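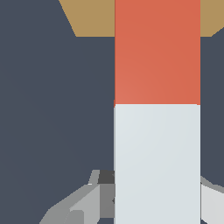 Orange-red above, pale gray-white below.

ALON, 15 December 2016 – After most of a year of letters to the paper, long talks over the counter at the bakery and at least one family that agreed to stop bringing it up at dinner, the people of Alon have settled on colors for the storefronts along Ehlers Street. The town hall announced the result last night to a full room, and there was a good deal of clapping, some of it from people who had voted the other way.

The winning pair is a warm orange-red for the upper walls and a very pale gray for the lower ones. Of the 1412 ballots returned, 890 were marked for it. The rest went to the dark green and cream that the street has worn, on and off, since the old feed store was still open, and which plenty of folks will be sorry to lose.

"I grew up with that green and I'll miss it, I really will," said Marisol Gallegos, whose shoe repair shop is at the north end of the block. "But it had gotten so tired. You'd walk down there in February and feel like you needed a nap."

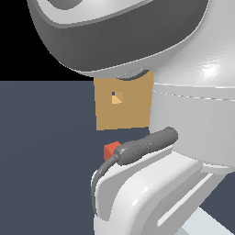
The question first came up in April, when a water main was replaced and the crews had to take down several of the old awnings. With the awnings gone you could see how badly the paint underneath had peeled, and how many different greens had been used over the years by owners who were all sure they had matched the original. Rania Ashour, the town's planning clerk, put out a sheet asking for ideas and got back far more than she expected – including a long and very charming letter in favor of lavender.

Ashour took the most popular suggestions to Botell, the paint supplier over in Grititz, which mixed up test batches and brushed them onto boards. The boards leaned against the library wall for most of the summer so that people could see them in the morning, at noon and in the evening, and grow fond of one or another in their own time.
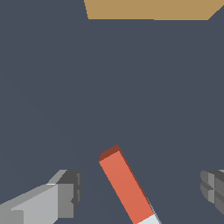 Under the plan, 9 storefronts will be painted in the first round, starting at the corner by the post office and working north as the weather allows. Each owner can apply for up to $2000 toward paint and labor. Doors, window trim and signs are left to the owners, so the barber can keep his blue door and Gallegos can keep the brass boot over hers, which she says was never up for discussion anyway.

Buildings on the side streets are not part of the plan, though two owners on the alley behind the bank have already asked whether they might join in later. Ashour told them to call her after the holidays.
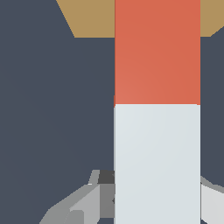
Painting is set to begin as soon as the nights stay above freezing, and owners will be asked to clear their front walls of planters, benches and hanging baskets a few days ahead. The part that drew the most questions last night was where one color should stop and the other start. The plan calls for a single level line with the orange-red ending and the pale gray-white beginning right at it, as in the picture, and no stripe or molding in between. A few people had hoped for a narrow band of cream as a nod to the old scheme, and Ashour said she was sorry to disappoint them, but the extra masking would have added days to every building.

Application forms for the paint money can be picked up at the town hall front desk or at the library. Owners who rent out their ground floors should bring a note from the tenant. The old sample boards are being given away too, first come, first served, and the green one has already been spoken for.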